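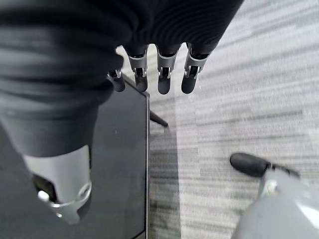
Notes for the evening talk, Atlow branch
Dry hands and winter skin: what to put on them, and when

Opening
Welcome people in, let the ones with coats get settled, start a couple of minutes after seven if the parking lot is still busy. Thank Deolinda Bragança for the invitation and for saving me the good microphone this time. Say who I am: nineteen years behind a skin care counter, the last few of them teaching the new staff, and hands that cracked every December until I finally started taking my own advice.

Ask who has lotion in their bag right now. (Usually most of the room.) Then ask who put any on after washing their hands today. Wait for the laugh, it always comes, and let them have it.

Why hands get it worst
Keep this part simple. The outer layer of skin holds water in with the help of oils, a bit like mortar between bricks. Soap takes dirt away and takes some of that oil with it. The palms have no oil glands at all, and the backs of the hands have fewer than your face does, so there isn't much coming along to replace what you wash off. Add cold air outside and heated air inside and you have the feeling we all know, where your knuckles seem one size too small by suppertime.

Tell the story about my grandmother's dish soap here if we're on time. Skip it if we started late - it runs longer than I think it does, every single time.

Washing
Lukewarm water, please. I know hot feels wonderful when you come in from the cold, and I'm as guilty as anyone.
A mild, unscented cleanser if your hands are already sore.
Pat dry and leave them a touch damp. Get between the fingers, and take off rings first so soap doesn't sit underneath.
Cotton liners under rubber gloves for the dishes. Hold up my own pair, the ugly yellow ones.

Reading the label
Go slowly, people like to write this down. There are humectants, such as glycerin, which draw water in. There are emollients, which smooth the rough bits. And there are occlusives, petrolatum being the old faithful, which sit on top and keep the water from leaving. A good winter hand cream has some of each. A thin lotion in a pump bottle is mostly water, lovely in June, and not going to do much for a split thumb.

Pass around the three testers now: Nukar in the tub, Kuusk in the tube, and the Flakeck balm in the little tin. Remind everyone to use the wooden sticks and keep fingers out of the tub! I'm not selling any of them tonight and I'll say so. The Nukar is the richest and feels greasy for a while. The Kuusk sinks in faster, so it suits people who type or handle paper. The Flakeck is stiff as candle wax until you warm it between your palms, and I love it for cuticles and not much else.

If somebody asks about "100 percent natural": it tells you where things came from and nothing about whether they'll sting. Lemon oil is natural. Mention Amândio Calado's rash from the homemade citrus scrub (he has given me permission, and will probably be in the second row waiting for it).
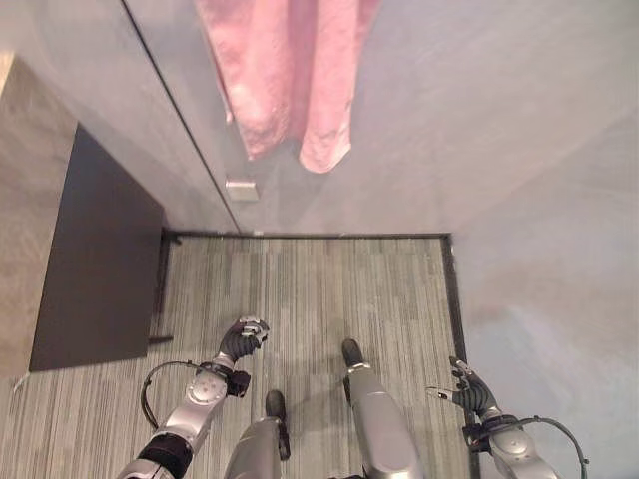
The overnight treatment
This is the one they'll go home and try, so give it room. Wash, pat, and put on a thick layer of plain ointment, more than feels reasonable. Then cotton gloves, and off to bed. If gloves drive you crazy, try them for an hour while you watch something. Do it 2 nights in a row and then see how your knuckles look before deciding whether to carry on.

Not over broken skin that looks infected, and not with anything containing acids or retinol, which gets a lot stronger when it's covered up. Say that twice, somebody is always finding their glasses the first time.

When to see a doctor
Deep cracks that bleed or won't close after a couple of weeks. Blisters, oozing, swelling, or itching that wakes you. A rash on one hand only. I can recommend a cream, but I can't tell eczema from a fungal infection across a table, and I'd hate for anyone to spend a whole winter treating the wrong one.

Questions
Leave about 15 minutes. Likely ones: hand sanitizer (let it dry, then cream), coconut oil (fine for some people, thin for winter), sunscreen on hands (yes, even in cold weather, especially for drivers), and whether expensive is better. Answer to the last one: buy the one you'll use, and buy a second for the car.

Collect the testers before the coffee comes out. Return the clicker to Deolinda.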